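Visit report: Iltari's training hall at Fimasgate, August

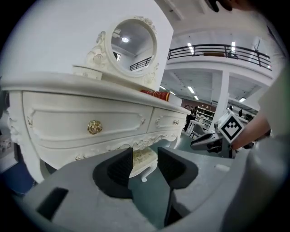

Hand-held grippers at the white dresser, ground floor of the hall, with the balcony behind.

Five of us from the local engineering society went to Fimasgate in August to see how Iltari teaches robot arms to handle household goods. I had put the visit down as a look at the grippers. Most of the afternoon went on a fault they'd had in the spring, which Lurdes Macedo, who runs the floor, was quite willing to go through.

The site is past the ring road, and the sat nav takes you to the wrong gate. Park by the tyre place and walk round. We signed in, were given visitor badges and had a short safety talk from Ruwan Chowdhury. Bags stay in the lockers. Phones are allowed on the ground floor but not on the balcony.

The hall is a big open room with a mezzanine and a black railing. Furniture stands about the ground floor and staff work at it with grippers held in the hand. Each person opens, picks up or puts down whatever is on the task sheet, and the recordings are later used to train an arm. One of the grippers we saw had a white cube on top with a square black and white marker on it, and the marker was what the fault was about.

The dresser is the piece they use for awkward drawers. It is a creamy white with carved scrollwork and gold knobs, and the two drawers are different widths. A round mirror in a carved frame stands on top. Sajib Herath told us the drawer tasks had been going well until the arm at the far end, a Yeoh, was given what had been learned from them. On the first morning it reached for the wide drawer, closed its fingers short of the knob, then carried on as if it had hold of it. It pulled back on nothing and swung into the side panel of the test cabinet. The panel split from top to bottom. The arm's force limit should have stopped it at first contact and didn't.

There were two separate faults, and I'll give them in the order we were told.

The first was in the recordings. A batch of marker cubes had been refitted after cleaning and one had gone back on a quarter turn out. The software, which is called Jidedon, accepted it without a warning. Every session made with that gripper had the fingers in the wrong place. They had 2,000 recordings from that month and 700 of them had to be thrown out. Vandana Bansal found it by plotting where the fingers closed on each drawer, and she showed us the plot on her laptop. The bad sessions sit in a clump off to one side and are easy to spot once you know.

The second was the force limit. It had been raised for a lifting test the week before and never put back. The setting was on a page that only the person doing the lifting test normally opened. Carter Kennedy asked whether anyone had been near the arm when it swung. Lurdes said one operator was inside the taped line, reaching for a clipboard, and the arm passed him at chest height. He was not touched. It was reported as a near miss and the arm was locked off for 4 weeks.

Changes since then:

The cubes now have a peg on the underside and will only go on one way round.
Each gripper is checked against a fixed plate at the start of a shift. Ruwan did one for us and it took 2 minutes.
The force limit goes back to its low value whenever the arm is switched off.
The taped line has been replaced by a fence with a gate switch.

I asked about the gate switch, as we've had trouble at work with people taping them down. Ruwan said theirs is a coded type and a spare magnet won't fool it. He opened the gate with the arm running slowly and it stopped at once. He did it again for Carter, who had been looking the other way.

We were each allowed a turn with a gripper. It is heavier than I expected and my wrist was tired after a few goes at the narrow drawer. The small knob is easy to lose if you come at it from above. Sajib suggested coming in level and that worked better.

One thing I wasn't happy with. The check against the plate is written on a paper sheet, and the sheet for that day had a gap at the morning change of shift. Lurdes said it would be moved into Jidedon so that a gripper can't record without a check, but there was no date for it. I've asked her to let us know when it is done.

Tea was in the room under the stairs. We left at half past four. Anyone wanting to go on the next visit should give their name to Vandana and wear flat shoes with closed toes, as they do turn people away.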